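About Rundside

Hi, I'm Adalberto Evangelista, and I run Rundside with my brother Ademir. We print photographs. Mostly we print other people's, sometimes our own, and we've been doing it long enough that both of us can tell a matte cotton paper from a baryta one with our eyes shut (we tested this one slow afternoon and I lost only once).

We started out in our parents' garage with one secondhand inkjet printer, a dehumidifier and a desk lamp with a daylight bulb in it. I was shooting weddings at the time and sending all my album and wall prints out to a big lab two states away. The colors came back fine about half the time. The other half I had brides with pink teeth. Ademir had studied chemistry and was bored at his job, so I asked him to help me work out what was going wrong, and he got so into it that he pretty much stopped answering his phone. By February he had built his own profiles for every paper we could afford and he was printing better than the lab was. Two photographer friends asked if we'd print theirs too, then they told their friends, and that was that - we had a business and needed a name for it.

The name comes from our grandmother, who called anything on the far edge of town "rundside." We never found out if it was a real word in any language. She used it for our garage, too.

What we do

Fine art prints are most of the work. You send us a file, we look at it on a calibrated screen, and if something worries us we call or write before we print. Sometimes it's a blown highlight, sometimes it's a file that's too small for the size you picked. You're always free to tell us to go ahead anyway! Plenty of people do, and sometimes they're right.

We also do mounting and framing, scanning of negatives and slides, and small-run portfolio books. Ademir handles nearly all the scanning. If you bring him your dad's slides he'll want to know where they were taken, so come with a little time on your hands.

And then there's exhibition printing, which is my favorite. We've done solo shows, student shows, a library hallway, and one very long panorama of a river that had to leave the building diagonally. Our biggest single job so far was 803 prints for a neighborhood portrait project, all the same size, all on the same paper, and all checked by hand. I dreamed about faces for weeks.

Where we are

We outgrew the garage, then we outgrew the back half of a frame shop, and now we're in the old Figueiredo building with 1,140 square feet to ourselves. That sounds like a lot until you park two wide printers, a mat cutter and a drying rack in it. There's a viewing wall by the front with proper lights, and you're welcome to stand there with your prints for as long as you want. Bring your own coffee, ours is bad.

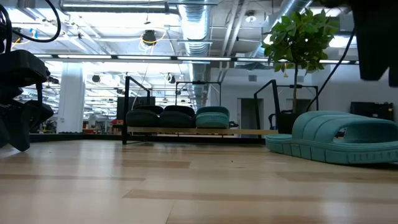 Wood floors and high ceilings.

Parking is on the street and easiest in the morning. The front door sticks when it rains, so give it a good shove. If you're picking up something big, tell us beforehand and we'll have it wrapped and near the door for you.

Rundeck

People kept asking us how we get our black and white prints to look the way they do, so we put together a sample pack and called it Rundeck. It's a box of 60 small prints, the same handful of pictures on different papers, with the paper name and settings written on the back of each one. You can hold them next to each other, take them home, look at them in your own living room light, pass them around at a camera club. We made the first batch for ourselves, really, to settle an argument about warm tones. (We didn't settle it.) Now photographers borrow it or buy it, and teachers seem to like it a lot. If you borrow one, please put the cards back in order. Ademir checks.

Odik

Odik is our open print night. You bring one file, we print it, and everybody pins theirs up on the wall and we talk about them. It isn't a class and there's no jury. We've had people with gallery shows behind them and people who brought the first picture they ever took on purpose, and the talk is good either way. It's free for your first visit and after that we ask for the price of the paper. Sign up by email, please, as the wall only holds so many.

Some things people ask us

Yes, we print from phones. Phone files can look lovely at modest sizes and I have one hanging in my own kitchen.

Yes, we do rush jobs, when we can. Ask first, and don't be offended if I make a face.

No, we don't retouch skin or swap skies. We'll clean up dust and scratches on scans and we'll fix color if you want us to, but the picture is yours and we'd like to leave it that way.

No, we don't keep your files forever. We hold on to them for a year so you can reorder, and then they get wiped. If you'd like them gone sooner, just say so.

There's no minimum order. One print is fine. We've had someone come in for a single 4x6 of her dog and we were every bit as fussy about it as we'd be with an order of 1,000.

Getting in touch

Email is best, since the printers are loud and we miss calls. I answer most of the mail and Ademir answers anything with the word "profile" in it. If you're nearby, come in and look at some paper - you don't need to have a project ready.

Adalberto

Page last updated 22 October 2021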